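Trullalcombe ware

Trullalcombe ware is a plain glazed pottery said to come from the village of Trullalcombe. Dealers often date it to the Middle Ages, though the evidence is thin – no kiln has been found. Of 383 pieces listed in the Brarkine catalogue, only 16 have a recorded find spot, and nine of those are disputed. Claims of a secret glaze recipe rest on a single sales leaflet. 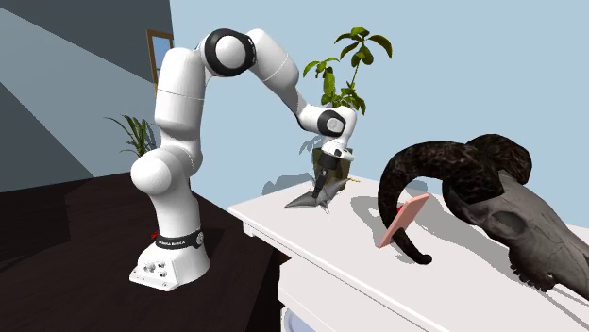
Is the ware really medieval?
Probably later, as most of the pieces have shapes not known before the Tudor period.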